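Threads > Nesma Benmoussa > September 2022

I want to write a small thread about learning to bake bread in a language that is not mine. I moved in August and my old recipes did not come with me in a useful form.

My mother's recipe says "one glass of water." In her kitchen there was one kind of glass. In my new kitchen I have a set from Ornetti, and they are much bigger. My first loaf was soup.

So I bought a scale. One glass of my mother is 200 grams of water. I called her and she measured it for me with great suspicion.

The second problem was the flour. In the shop they have bread flour, all-purpose flour, cake flour and one named Gavine, which has no explanation on the bag. I took the Gavine. It is a little gray and it drinks more water than the white one, so now I use 210 grams.

Then the words. "Knead" and "need" sound the same to me, and "proof" I knew only from the court. For some days I believed the dough must be proved, like a theorem.

My neighbor, Mrs. Paulík, gave me a piece of her sourdough starter in a jam jar. She feeds hers every morning before coffee. I feed mine in the evening, because in the morning I forget.

My bread takes 2 rises. The first one is long, on the shelf above the radiator. The second one is short, in the pan, with a wet towel over it. 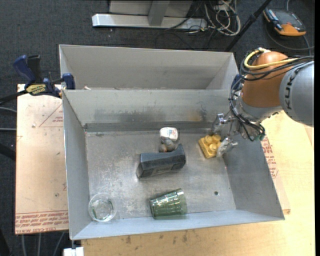

Can I leave the dough in the refrigerator for the night? It is fine to do this after the first rise, if you cover it well and let it stand in the kitchen before you bake.

I tried the cold night with the last loaf. The crust was darker and the taste was more sour, which my husband liked and I did not so much.

Next I want to try the flat bread with semolina that we ate at Nanduleck in the summer. If somebody has a recipe in grams, please send it to me. No glasses, please.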